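The Great Brick Sort: gallery

Home / Tidying / Gallery

Hello, and welcome to the brick page! A few of you asked to see how the sorting went after I moaned about it at such length last month, so I've put it all in one place with notes. Some of the sections are only words, as I'm hopeless at stopping to take a photo when I've got a lapful of bricks. The picture is down at the bottom.

For anyone new, the bricks belong to the play corner at Sakdale, where I help out most mornings. They came to us in dribs and drabs over the years (a carrier bag from one family, half a suitcase from another) and until April they lived in one enormous tub called the Pit. Children would tip the Pit out to find one piece, play with six, and go home. I'd then be on my knees with a dustpan. You can imagine.

The Pit

No photo of the Pit in its prime, which is a shame, but think of a tub you could bath a spaniel in, filled to the brim. I'd guessed we had a couple of hundred bricks. Asnakech Gidey, who runs the corner with me and has far more patience than I do, tipped the lot on to an old sheet and counted them in tens. We had 800! She counted again the next day and got 800 again, so I've stopped arguing.

Also in the Pit: a hair slide, two pen lids, a plastic carrot, a quantity of raisins and the key to the stationery cupboard, missing since before my time. The raisins were past saving.

The wash

Warm water, washing-up liquid, and a net bag of the sort you'd use for tights. I did them in batches of 20 to begin with and lost the will by the fourth batch, so after that it was as many as the bag would hold. Swish, rinse, shake, out on to a towel. The trick is to put them hollow side down to dry, otherwise each one keeps a little puddle in it and you get it up your sleeve later. I know this from experience.

Some had old sticker glue on them and a bit of cooking oil on kitchen roll shifted it nicely. Wash them again afterwards or everything goes slippery and the towers slide about.

The green ones

Green was our biggest colour by a mile, 162 of them once they'd all been fished out, in a whole range of shades from a dark bottle green through to a really zingy lime. I was all for lumping them together. Asnakech wanted the lime kept separate, and she was right, the children treat it as a completely different colour. Lime is for aliens and frogs. Dark green is for trees. Woe betide you if you muddle them.

The ones we let go

We took out 135 in the end. Cracked ones, chewed ones, and a lot that simply didn't grip any more, plus a handful from a different make that never fitted anything and made small people cry. The good odd ones went to Mabuza, the toy swap round the corner, who were very pleased to have them. I did keep back one chewed red brick for sentimental reasons and it lives on my windowsill.

Choosing the bins

I went back and forth on this for ages. First we tried the stacking drawers from Valtora, and they're lovely drawers, I've since bought a set for my wool, but little ones pull them right out and then there's a drawer on a foot. Next was a row of cloth baskets. They looked gorgeous for two days and then went saggy, and the bricks all slid into the middle where you couldn't see what you'd got.

What we've settled on is plain open plastic bins, rectangular, no lids. I was set on lids at first (dust!) but a lid is one more thing to lose under the radiator. They're smooth inside so a wipe with a damp cloth does them, and you can look straight down and see what's in there. If you're buying some for yourself I'd go for ones with a flat floor. The curvy-bottomed sort rock when a child leans on the rim, and children always lean on the rim.

Colours of the bins

People keep asking whether the bin colour matches the brick colour. It doesn't! We tried that on paper and ran out of bin colours in about a minute. So the bins are just bins, and we choose between us what goes where, and it changes. Some weeks it's by colour, some weeks by size, and once, at the children's request, it was "good ones" and "boring ones". They all agreed on which was which without any discussion. I found that fascinating.

I do like them set tight together in a row. Leave a gap and the bricks go down it, every time, and then somebody has to shift the lot to get one back.

The table

Ours is white, and I'd have a white one again. Yes, it shows every smudge, and there are always bits on it however often I go over it, but a dropped brick shows up straight away. The old one at Motness, where I used to help, had a busy speckled top and we lost things on it in plain sight.

If you've got a clever way of keeping small bricks in order, do leave me a note. I'm still stuck on what to do with the wheels.

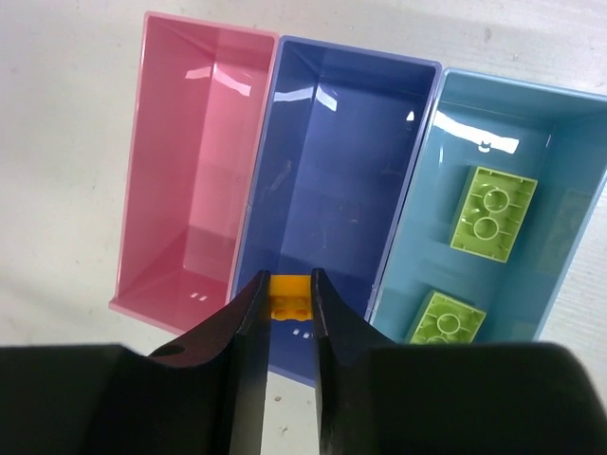 Three bins in a row on the white table, with two lime bricks upside down in the light blue one.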